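Planness Textile and Needlework Guild
Minutes of the General Meeting
5 September 2021, Ruvodano Hall, upper room

Presiding: Davoud Ranjbar, President
Minutes taken by the Recording Secretary

1. Call to order

The President called the meeting to order and confirmed that a quorum was present. The agenda was adopted with one change: the report on the lending library was moved ahead of the item on dues so that the librarian could leave early.

2. Minutes of the previous meeting

The minutes of the previous meeting were approved with one correction. Under item 5, "linen thread" should read "linen tape."

3. Correspondence

A letter was received from the Navickas Mill Museum inviting the Guild to lend items for a display on household sewing, to open in February. The museum will provide locked cases and will cover the cost of transport in both directions. It asks that each item be no more than 200 years old and that a short note on its history be sent with it. The President was authorized to accept on behalf of the Guild. Members who wish to lend should write to the Recording Secretary.

A second letter, from the hall management, reminded all groups that the side door must be locked by the last person to leave. The letter was received and filed.

4. Lending library

The librarian reported that the catalog has now been entered in full and stands at 2086 titles, including patterns and bound magazines. Nine books are overdue. Reminders have been sent twice, and the librarian asked for guidance on replacement charges. After discussion it was agreed that a member who has not returned a book after six months will be asked to pay the cost of a replacement, and that borrowing will be suspended until the matter is settled.

It was also agreed that fragile pattern sheets will no longer leave the building. Members may trace them at the hall during opening hours - tracing paper is to be provided by the Guild.

5. Dues

The President presented a proposal to hold dues at their present level for the coming year. Several members spoke in favor. One member asked whether the rate for students could be lowered, and the President replied that this could be considered once the hall rent for next year is known. Motion to hold dues at their present level: moved, seconded, and carried, with one member abstaining.

6. Small pieces project

The project leader reported on the winter project, in which members make small lined pouches and cases for the spring sale. Floral lace in pale colors remains the most popular choice. The project leader asked that zippers be sewn in before the side seams are closed and that loose threads be trimmed before pieces are handed in.

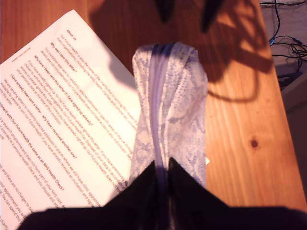 A member asked: When must finished pieces be handed in for the spring sale?

The project leader answered: They are due at the February meeting, with the maker's name and the asking price on a card pinned to each one.

It was agreed that each member may enter up to six pieces. Any fabric left over from last year's project may be taken free of charge from the supply cupboard, provided that the sheet inside the door is signed.

7. Purchase of cutting table

Two quotations were received for a new cutting table. The quotation from Vurer included delivery and assembly. The other did not, and its delivery date could not be confirmed. Members discussed whether a folding model would be better suited to the upper room, where storage is limited. The President noted that the present table has been repaired more than once and that nearly 200 dollars has been spent on it. Motion to accept the Vurer quotation for the folding model: moved, seconded, and carried.

8. Care and storage of lace

A short talk was given on the care of lace articles. Members were advised to store pieces flat where possible, to keep them out of direct sun, and to use plain white tissue between layers. Questions followed on the removal of old starch and on whether machine-made lace needs the same care. The speaker's notes will be placed in the library.
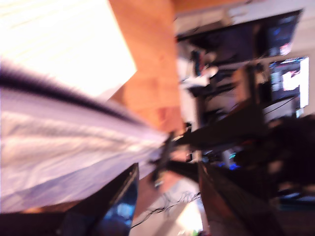 Item 8: Pale, fabric-like piece with soft folds.

9. Other business

A member asked that the meeting room be opened earlier to allow time for setting up. The President will raise this with the hall management.

10. Adjournment

There being no further business, the meeting was adjourned.

Respectfully submitted,
Recording Secretary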